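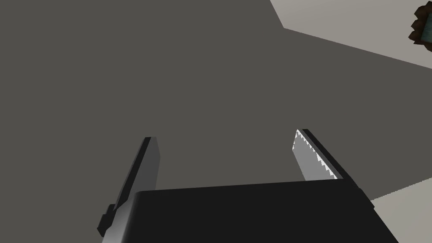 # Pudeck 2 — household approach pack for two-arm simulation

Pudeck 2 is a licensed set of domestic interiors with a posed two-arm robot, for testing reach, approach and camera placement before hardware is committed. It is supplied by Drurik as scene files, a robot description and a command-line runner. It covers the part of a job before contact: the base has arrived, the grippers are open, and the policy has to work out where it is from whatever the cameras can see.

Most interior packs are modelled for viewing from the middle of a room. Wrist cameras spend much of their time near large flat surfaces, where the useful information is a corner, a bit of trim or half a picture frame at the margin. Pudeck scenes are laid out and checked from those positions.

## What is in the licence

- 17 interiors, including hallways, landings and small living areas
- 84 placed fixtures, shared between interiors and individually removable
- 9 lighting presets per interior
- A two-arm robot description with parallel-jaw grippers
- The runner, with pose replay and image export
- Collision geometry for walls, floors, trim and fixtures

Tools, workpieces and loose household goods are not included. Customers who need a populated kitchen or workshop should import their own objects. The format is described in the integration notes.

## Views

Each run can export one body view and a view from each wrist. The three are rendered from the same simulation step, so a pose in one can be checked against the others without interpolation. Field of view, offset and roll are set in the camera file and are independent of the arm description.

Wrist views keep the gripper in the picture by default. The body of the gripper and both fingers are rendered at full geometry and receive scene lighting, so the finger faces change tone as the wrist turns. A policy trained with the gripper masked out can be served the same view with the gripper hidden by setting `show_tool: false`. Collision is unaffected by this setting.
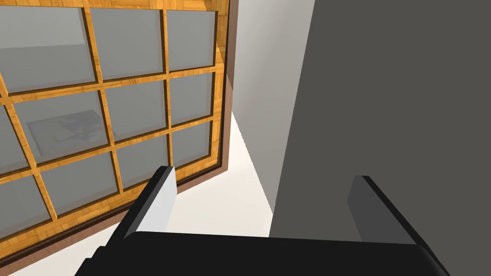

*Wrist view, gripper open. Timber window grid at left, dark panel at right.*

Glazing is the heaviest item in the pack. Reflections are on at medium and high quality and off at low. The difference matters for feature matching, as a grid of similar panes gives a matcher plenty of repeated corners and very little to tell them apart. Anyone evaluating visual odometry should run the hallway interior at both settings and compare drift. We suggest doing this early, with a slow wrist rotation and the base held still.

Large untextured surfaces have been left untextured. Several customers of the first release asked for surface noise to be added to them. It is available as an option in this release and is off by default. Real painted walls under even light carry little texture at the working distance of a wrist camera, and a result that depends on invented grain tends to be a poor guide to site performance.

## The Tillman hallway

Tillman is the reference interior and the one used for acceptance testing. It is a wood-floored hallway with white walls and a large glazed panel in a timber frame. Wall fixtures are sparse. All of them can be queried by name, and all have collision geometry that follows the visible outline to within the tolerance given in the licence schedule.

The hallway was chosen for its awkwardness. Clearance between the arms and the walls is limited when both elbows are out, and the direct-light presets put a hard robot shadow on the wall. The shadow moves with the arms and is a known source of false motion in difference-based detectors.
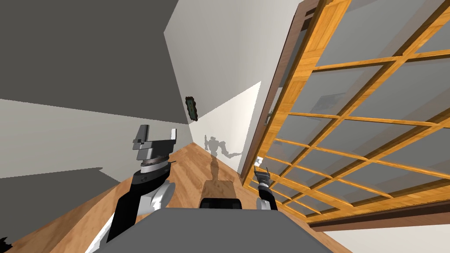 *Tillman, body view. Both grippers open and empty, robot shadow on the far wall.*

Camera roll is exposed as an ordinary parameter. Body cameras on delivered machines are seldom mounted square, and wrist cameras never stay level for long. Test sets generated with a level horizon will overstate the performance of any segmentation model that has learned where floors usually are. The sample configurations for Tillman include rolled views for this reason, and the scoring script reports level and rolled results in separate columns.

## Grippers

The supplied gripper is a generic parallel-jaw unit with flat fingers. Finger plates are a separate mesh, and can be swapped without touching the wrist or the drive. A toothed pad is also supplied and is fitted by naming it in the tool file. Pads are fitted per finger, so an asymmetric pair is valid.

The arm description accepts third-party tools through the Trovex adapter, a licensed extra. It converts vendor kinematics and inertia into the Pudeck tool format and flags missing values. It does not guess them. Leonor Barros maintains the adapter and answers questions about unsupported tools through the support address on your licence certificate.

Finger opening is commanded in metres between the inner faces. The first release used stroke per finger. Old trajectories load with a warning and are converted on import — check the first pose by eye before running a full batch.

## Lighting

The presets are fixed files and can be copied and edited. They range from a single hard source to near-uniform ambient light. Exposure is held constant across a run unless auto-exposure is switched on in the camera file, in which case the exposure value is written to the log for each exported image.

Auto-exposure is worth enabling for wrist views. When half the view is a shaded surface and the other half a lit wall, a fixed exposure chosen for the body camera will usually crush one of them. The log value lets you reproduce a run exactly with auto-exposure switched off afterwards.

## Artwork and other pattern sources

Some interiors carry framed artwork. These pieces have irregular frames and strongly coloured canvases, and they behave as unplanned landmarks: a localizer will latch onto one and then lose confidence when it leaves the view. Each piece can be removed or moved with a single line in the interior file. The shipped test list includes a run with artwork in place and a matching run without it, on the same trajectory.

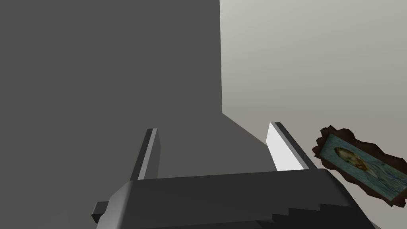 Themba Mokoena wrote to us that the paired artwork runs were the first thing his group kept from the pack. Their localizer scored well in Tillman until the painting came out, and then, in his words, "it was reading the wall like a blank page". He also asked for a third run with the piece shifted a hand's width along the wall, on the grounds that a missing landmark is easier to catch than a wrong one.

A shifted variant has been added to the test list. It uses the same trajectory and the same preset, with the displacement given in the run header. Displacement can be edited, but a piece moved so far that it intersects a window frame or a corner will be rejected at load.

## Performance

Rendering all views at medium quality is limited by glazing in Tillman and by shadow resolution elsewhere. Exporting the full acceptance list takes almost 2 hours on our reference workstation with reflections on. The low setting is considerably quicker and is adequate for collision and reach studies, where images are not scored.

The runner operates without a display. Batches can be stopped and resumed from the last completed pose. Partially written images are discarded on resume.

## Known limitations

- Glass is rigid and cannot be opened. The latch on the Tillman panel is visual geometry only.
- Floors are flat planes under the wood finish. Board edges produce no wheel vibration.
- Wall-mounted controls and outlets have no function and accept no plug or button press.
- Contact between finger and wall is detected and logged, but surface damage and paint transfer are outside the model.
- Very close views may show stepping along the edges of the gripper housing at low mesh detail. Set `tool_lod: 0` where the housing is in view and image quality matters.

## Installation

1. Unpack the archive to a path without spaces.
2. Place the licence file beside the runner.
3. Run `pudeck check`. It loads each interior once and prints the mesh and fixture totals.
4. Run `pudeck replay tillman/approach_open` and compare the exported views with the reference set in the same folder.

A mismatch at step 4 is nearly always a graphics driver issue. Send the log and the three exported views to support. Please do not resize or crop them.

## Licensing and support

Licences are issued per site and cover any number of users at that site. Academic licences carry the same content, with support by email only. Upgrades from the first release are available until the end of April and include conversion of up to one customer-built interior.

Custom interiors are quoted from floor plans or a scan. Declan Bellamy handles quotes. Include the robot's stowed and working envelope with the request, and note any surface the arms must be kept clear of, as these are built in as named keep-out volumes and are slow to add later.

Evaluation copies contain Tillman, the generic gripper and a single lighting preset. Exported images from an evaluation copy may be used in internal reports.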